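Home | Blog | About me | Contact

This site uses cookies. OK

Moving to a smaller flat

In July we moved to Skekbridge, into a flat with two rooms. I had kept 44 boxes of books and papers, and my sister Hanna told me kindly that it was too many. So every evening I opened one and decided - keep, give, or recycle. The letters were the slowest part, as I wanted to read all of them again.

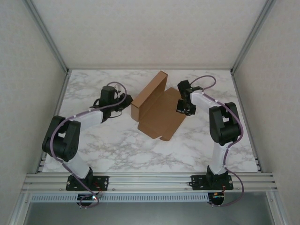

Paper is heavy, and I learned to fill only small boxes with it. When one is empty I fold it down at once, though mine often stay only half flat, like the brown one on the marble pattern, and then they take the whole corridor. Next week I will write about the kitchen.

© Leokadia Szewczyk | Back to top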